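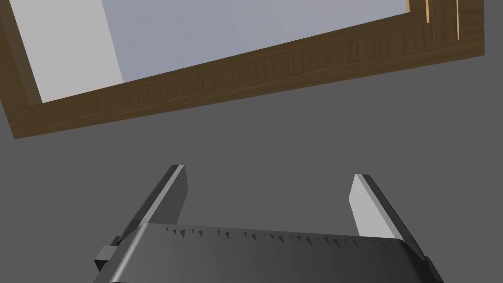

Quanto tempo demora o restauro de uma moldura antiga?

Depende muito do estado em que a peça nos chega, mas para uma moldura de tamanho médio, com os cantos abertos e alguma falha no acabamento, pedimos normalmente três semanas. Se houver dourado para refazer, o prazo estica, e preferimos dizê-lo logo no balcão a telefonar depois com desculpas. O gesso precisa de secar entre camadas, e no inverno seca quando lhe apetece, por mais que se olhe para ele. Quem tem uma data marcada (um aniversário, uma exposição, a mudança para a casa nova) faça o favor de nos dizer logo na primeira conversa, que nós fazemos as contas de trás para a frente.

Tenho de marcar visita ou posso aparecer?

Pode aparecer, e gostamos que apareça! De manhã há sempre alguém na loja da Biltodska. À tarde fechamos a porta da oficina para trabalhar com colas e vernizes, mas a campainha funciona e, com um bocadinho de paciência, lá vamos nós abrir, às vezes ainda de luvas. Só pedimos marcação para peças muito grandes ou para quem traz mais de quatro molduras de uma vez, porque a mesa de receção é o que é e não gostamos de empilhar coisas que não são nossas.

Fazem orçamento por fotografia?

Fazemos uma estimativa, que é uma coisa diferente. Mande-nos uma fotografia da frente, outra do verso e uma de cada canto, com luz do dia e sem flash, e diga-nos as medidas por fora. Com isso conseguimos apontar um valor mínimo e um máximo. O orçamento a sério só sai com a peça na mão, depois de lhe batermos com os nós dos dedos, de vermos se a madeira está oca e de espreitarmos o rebaixo, que é onde o caruncho gosta de se esconder. A estimativa e o orçamento são gratuitos e não obrigam a nada.

Quanto custa, mais ou menos?

Uma limpeza simples com consolidação dos cantos começa nos 231 euros para molduras até um metro no lado maior. Com reconstituição de ornamentos em falta, o ponto de partida passa para 285 euros, e daí para cima depende do desenho: uma folha de acanto repetida ao longo de toda a moldura tira-se por molde e é relativamente rápida, ao passo que uma flor única, que já só existe num canto, tem de ser modelada à mão. Já nos chegaram molduras cujo restauro ficaria em 2.000 euros e que, com toda a franqueza, não os valiam em dinheiro. Nesses casos dizemos isso mesmo e deixamos a decisão com o dono, porque há peças que estão na família há muito tempo e o dinheiro não é a única conta que se faz.

A minha moldura tem caruncho. Posso levá-la na mesma?

Pode e deve, mas venha com ela embrulhada em plástico, bem fechada com fita, e avise quem o receber antes de a abrir. Temos um compartimento separado para as peças em quarentena. O tratamento é feito por anóxia, ou seja, a moldura fica num saco selado sem oxigénio durante algumas semanas, e depois disso aplicamos um preventivo nas zonas de madeira à vista. Os buraquinhos não significam sempre que o bicho está vivo. Ponha a moldura sobre uma folha de papel escuro durante uns dias e veja se cai pó claro e fresco. Se cair, não a deixe encostada ao aparador da avó.

Os cantos abriram. Não basta pôr cola branca?

Recebemos esta pergunta tantas vezes que a Giang Khúc, a nossa responsável pela oficina, já pensou em pintá-la na montra. A cola branca agarra, sim, mas agarra por cima da cola antiga, do pó e da sujidade, e daí a um ou dois invernos o canto torna a abrir, agora com mais uma camada para limpar. Nas molduras anteriores a meados do século passado trabalhamos com cola animal, aplicada quente, que se desfaz com calor e humidade quando for preciso voltar a mexer. Se já pôs cola branca, não se aflija, que ninguém lhe ralha. Diga-nos só qual foi e há quanto tempo.

E se o canto tiver pregos?

Quase sempre tem, e quase sempre tem pregos a mais, metidos por gerações diferentes com diferentes graus de pontaria. Tiramos os que estão enferrujados ou a rachar a madeira e deixamos os originais que ainda cumprem a sua função. Quando o canto está muito fragilizado, reforçamo-lo por trás com uma chave de madeira, que não se vê de frente e que pode ser retirada no futuro.

Como limpo uma moldura em casa?

Com um pincel largo, macio e seco, de cima para baixo, e o aspirador na potência mínima por perto para apanhar o pó, sem nunca tocar na peça. Só isto. Nada de panos húmidos em molduras douradas, por favor. Muito do dourado antigo é feito a água, e um pano molhado leva-o consigo numa única passagem — já vimos acontecer, e é de cortar o coração. Nas molduras de madeira encerada, pode passar de longe a longe um pano de algodão com muito pouca cera neutra, deixar repousar uma hora e puxar o brilho com outro pano limpo. Óleo de cedro, azeite com limão e outras receitas de família ficam melhor na cozinha.

Qual é a diferença entre folha de ouro e purpurina?

A folha de ouro é mesmo ouro, batido muito fino e assente sobre uma preparação de gesso e bolo arménio. A purpurina é um pó metálico, geralmente uma liga de cobre, misturado num verniz, e com os anos escurece e esverdeia. Muitas molduras boas foram «refrescadas» com purpurina há umas décadas, e por baixo está o ouro original à espera. Retirá-la é um trabalho lento, de cotonete, e fazemos sempre primeiro um teste numa zona discreta para lhe mostrarmos o resultado antes de avançar.

Também restauram a pintura que está dentro?

Não, e não nos atrevemos. Trabalhamos só a moldura, o vidro e a montagem. Se a tela tiver rasgões, tinta a levantar ou um verniz muito amarelado, encaminhamo-lo para o ateliê Prestalau, com quem temos uma relação antiga e a quem entregamos as telas em mão. Enquanto a pintura lá estiver, a moldura fica connosco, e no fim voltamos a juntar as duas.

Que vidro aconselham?

Para obras em papel (aguarelas, gravuras, fotografias, aquele desenho do filho mais novo) aconselhamos vidro com filtro ultravioleta e um passe-partout sem ácido, para que o papel não encoste ao vidro. Se a parede for em frente a uma janela, o antirreflexo faz uma diferença enorme, embora encareça a conta. As pinturas a óleo, em princípio, dispensam vidro. E se o seu vidro antigo tiver aquelas ondinhas bonitas, diga-nos que o quer manter, que nós tratamos dele com todo o cuidado.

Onde devo pendurar o quadro depois?

Longe de radiadores, de lareiras em uso e das paredes exteriores mais húmidas. A madeira mexe com as mudanças de humidade, e são os cantos que pagam. Se só tiver mesmo aquela parede, cole duas rodelinhas de cortiça nos cantos inferiores do verso, para o ar circular. Use dois ganchos em vez de um, à mesma altura, e verifique o arame de vez em quando. Nós substituímo-lo sempre, está incluído no preço.

Vendem molduras antigas sem quadro?

Vendemos algumas, poucas, que nos vão chegando de partilhas e de casas que se esvaziam. As disponíveis estão na sala do fundo, a que chamamos Flisasik por razões que só fazem sentido a quem cá trabalha há muitos anos. Não cortamos molduras antigas para as reduzir, por muito que nos peçam. Se a medida não bater certo, um passe-partout largo costuma resolver.

Fazem recolha e entrega ao domicílio?

Dentro da cidade, sim, mediante marcação. Para fora, trabalhamos com a transportadora Biswas, que leva as peças em caixa própria, na vertical e com seguro. O custo do transporte vem numa linha à parte do orçamento. Se preferir ser o senhor ou a senhora a trazer a moldura no carro, deite-a sobre um cobertor dobrado, com a frente para cima, e não ponha nada em cima, nem sequer o casaco. Se algum pedaço se tiver soltado, guarde-o num envelope e traga-o também, mesmo que seja só uma lasca.

Esqueci-me de levantar a minha moldura. Ainda a têm?

Quase de certeza que sim. Guardamos as peças prontas durante seis meses sem qualquer custo e, antes de passar esse prazo, telefonamos mais do que uma vez. Se entretanto mudou de número, passe por cá com o talão ou, à falta dele, com uma boa descrição.

Página revista em 10 de junho de 2019. Os preços indicados incluem IVA e estão em vigor desde abril.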